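Tekar Extends Tray Return Program to Three More Dining Halls

Mar 27, 2025 | 5 comments | 241 shares 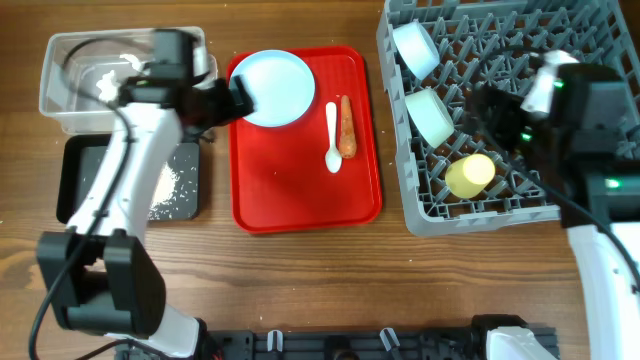
Tekar, the regional operator of staff and student dining halls, announced on Thursday that its tray return program will be extended to three additional sites before the end of the summer term. The program sets out a common procedure for clearing used trays, separating leftover food and loading plates and cups for washing. It has been in operation at the Ogbonna dining hall since December.

Under the procedure, diners bring their trays to a clearing table near the kitchen entrance. Leftover food is placed in a container, spoons and plates are lifted from the tray, and cups go into a plastic dish rack with pegs. The tray is then wiped and returned to the stack. Each table is fitted out in the same way at every site, so that employees who move between halls do not have to learn a new arrangement.

Meron Negash, head of dining operations at Tekar, said the decision to continue followed a review of the first months at Ogbonna, where the kitchen serves 1000 meals on a normal working day. "The time after lunch was the most difficult part of the day for our dish room," Negash said. "Trays arrived with everything still on them, and employees had to sort them at the sink. The sorting now takes place at the table, and the dish room receives racks that are ready to be loaded."

The review recorded 377 responses from diners and employees. A majority supported the new arrangement, although several respondents asked for a second clearing table during the busiest part of the lunch period. Others noted that small items of food, rice in particular, tend to scatter when plates are scraped. Tekar has accepted both points. A second table will be installed at Ogbonna, and shallow trays with raised edges will be supplied to all participating halls to catch grains and crumbs.

Guidance on the loading of cups has also been revised. Kitchen staff reported that cups placed upright in the racks held water after washing and had to be dried by hand. The revised guidance asks that cups be placed upside down before the rack is sent through to the dish room. Racks in which cups have come to rest on their sides are to be straightened by the employee at the hatch. Plates are to be stacked separately and should not be placed on top of cups.

Whole vegetables and fruit left on trays will continue to be discarded with other leftovers. Some diners had proposed that uncut items be returned to the kitchen. Tekar stated that food which has been on a diner's tray cannot be served again under its hygiene rules, and that the rule will apply without exception. Collected leftovers are weighed at the end of each shift – the figures are used by the kitchen to adjust portion sizes for the following week.

The three halls joining the program are Starkatance, Flelero and the smaller dining room attached to the Ogbonna training building. Starkatance will begin first, followed by Flelero once work on its kitchen entrance has been completed. Employees at each site will attend a short training session, which covers the order of clearing, the handling of racks and the cleaning of the table surface between meal periods.

No change to meal prices is planned in connection with the program. The cost of the tables, racks and containers will be met from the existing equipment budget, and current trays will remain in use until they are due for replacement. Diners who are unable to carry a tray to the clearing table may leave it in place and ask a member of staff for assistance.

Comments on the program may be submitted in writing at the service counter of any participating hall. Negash said that a further review will be carried out after all three sites have completed one full term, and that the results will be posted in the dining halls.

Share this article | 241 shares | View 5 comments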